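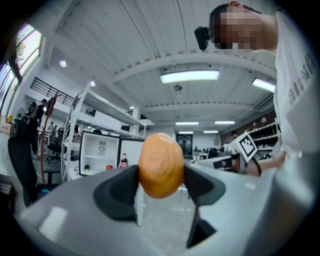 Mandarin or small orange, room with desks and shelving, Vonville.

Print this page | E-mail this page

# Vonville Fruit and Pantry Set

Photos and short clips of everyday food items being picked up, moved and put away.

## Contents

- 1102 clips, 155 of them citrus
- 34 item names, listed in items.csv
- Fridge and shelf put-aways are in /storage

## Labels

Small orange fruit is labelled by colour and shape only, so mandarins and small oranges share the tag "citrus_small". Soft drinks are under "drinks".

Last updated: 20 February 2018

This site uses cookies. Accept | Settings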